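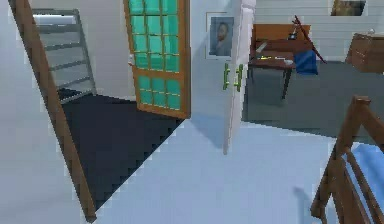
Stairwell and banister, rendered view.

Print this page | E-mail this page

Wasard Listing Manager: Set-up Guide
Section 4. Creating a Sale Listing

By Lyle Pruitt
Updated April

This section covers entering a single residential property for sale. Rental listings use a different form and are covered in Section 6. You need an agent or office manager login. Assistant logins can save drafts but cannot publish.

4.1 Opening a new record

1. Sign in and select Listings from the left menu.
2. Select New, then Residential Sale.
3. Enter the parcel number exactly as it appears on the county tax record, including dashes.
4. Select Look Up. If the county is connected, the street address, lot size and year built fill in on their own.
5. Compare the filled fields with the signed listing agreement. Correct any field that does not match and mark it Agent Verified.

Note: If the lookup returns error 605, the parcel number was not found. Select Enter Manually and continue with step 5. Error 259 means the parcel already has an active listing in your office. Close the new record and open the existing one.

4.2 Entering rooms and areas

1. Open the Rooms tab.
2. Add one line for each room. Choose the floor level first; the list of room types changes with the level.
3. Enter length and width in feet. Round to the nearest half foot.
4. Enter stairs, landings and halls under Circulation. Do not add them to the bedroom count.
5. Enter total living area on the Summary line and choose its source: Tax Record, Appraisal or Measured.

Caution: Living area does not recalculate when room sizes are edited. Garage, unfinished attic and open porch space must be entered under Other Area, or the published total will be wrong.

4.3 Writing the public remarks

1. Open the Remarks tab.
2. Type or paste the text into Public Remarks. The limit is 500 characters, including spaces.
3. Put lockbox codes, alarm details and showing times in Agent Remarks only.
4. Select Check Text. Words flagged in red must be removed before the listing can be published. Words flagged in yellow are left to your judgment.

Note: Text pasted from a word processor may carry curved quotation marks and accents that export as stray symbols. Use Paste Plain.

4.4 Price and publishing

1. Enter the list price in whole dollars, without commas.
2. Enter the start and end dates from the listing agreement.
3. Select the feeds that should receive the listing. Lareo and Nitari are on by default.
4. Select Preview and read every page of the result.
5. Select Publish. The status changes from Draft to Pending Feed, then to Active.

Feeds update every 20 minutes. A listing that stays in Pending Feed after two updates should be withdrawn to Draft, checked for missing required fields and published again.

Caution: Do not use Delete to take down a published listing. Delete removes the price history. Use Change Status and choose Withdrawn.

Related sections
Section 3. Office and Agent Profiles
Section 5. Open House Schedules
Section 6. Rental Listings
Section 9. Feed Error Codes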